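Chapter 4

# Surfaces Underfoot and at Hand

When my old teacher Wiebke Wendt took a new group of students into a house for the first time, she made them stand in the hallway with their coats on and say what they noticed. Most of them talked about the furniture, or the paint, or the light coming through the windows. Very few said anything about the floor. She would let them go on for a while, and then she would ask them to take off their shoes — and of course the whole conversation changed, because now they had cold toes and opinions.

I think of her every time I sit down to revise this chapter. In the first three chapters we talked about how people move through a home, where they stop, and what they carry with them. We drew a good many arrows on a good many floor plans. Now it is time to come down to the materials themselves, the ones you stand on and lean on and wipe clean at the end of the day. I hope you will find it as pleasant to read about them as I have found it to spend a working life among them.

## Why begin with hard surfaces?

A home has soft materials and hard ones, and we could have started with either. Curtains and rugs are more fun to shop for, I admit. But the hard surfaces go in first, they stay the longest, and they cost the most to change if you get them wrong. A family in Ivholm I worked with years ago had replaced their curtains four times and were still living with a bathroom floor they had disliked from the very first week.

Hard surfaces also set the terms for everything else. A pale floor throws light back up into a room and makes the undersides of shelves easier to see into. A dark one soaks it up. A patterned counter hides crumbs (a blessing or a curse, depending on how you were raised), while a plain one shows every last one of them. None of this is complicated, but it is surprisingly easy to forget when you are standing in a showroom with a sample the size of a playing card in your hand.

## Reading a sample against its neighbors

The trouble with that little sample is that it comes to you all alone. A gray tile held up against a white showroom wall may look almost blue. Set the same tile beside red-brown wood and it will seem to cool down further, while the wood warms up, each one pushing the other along. Trevor Holroyd, who shared a workshop with me in Gristport, used to call this "the company a color keeps," and I have never found a better name for it.

So the first habit I would like you to pick up is to look at materials in groups. Lay the floor sample flat on the floor, where it belongs. Hold the cabinet sample upright. Put the counter sample at waist height and look down on it, the way you would if you were chopping an onion. Then step back, have a cup of tea, and look again. Veined stone in particular changes a great deal with distance, so give yourself the chance to see it from both near and far.

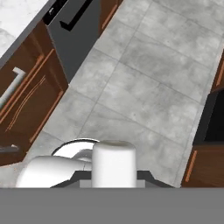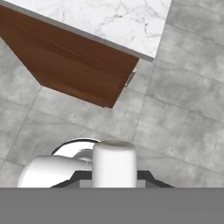
*White marble countertop with gray veining, over reddish-brown wood cabinetry.*

## Terms used in this chapter

You will meet the following words again and again in the pages ahead. There is no need to learn them by heart tonight, but do read them through once, slowly.

- **Ground.** The main color of a patterned material, behind any veins, specks, or clouds.
- **Veining.** Lines that wander through stone, or through a material made to look like stone.
- **Mottling.** Soft, uneven patches of light and dark with no clear edges.
- **Grout line.** The filled joint between one tile and the next.
- **Edge treatment.** The way the exposed side of a counter is finished, whether square, rounded, or banded.
- **Grain.** The direction and pattern of the fibers in wood.

## The Brondus Street kitchen

Through the rest of the chapter we will follow one small remodeling job from start to finish. The Kasten family lived on Brondus Street, in a narrow house with a kitchen at the back, and they wanted a new floor by September. They had a modest budget, two large dogs, and a grandmother who had trouble with slippery surfaces. They also had a drawer holding 16 tile samples, collected over several years, and not one of them had ever been laid on the floor.

We will begin with that drawer. Before you turn to Section 4.1, please try the short exercise below — it takes 15 minutes or so of your evening, and we will use your notes in the next class.

**Warm-up.** Choose one room where you live. Write down each hard surface in it, starting at the floor and working upward. Next to each one, note its ground color and whether it has any pattern. Then go back at a different time of day, with different light, and read your notes again. Mark anything you would now write differently, and bring both versions with you.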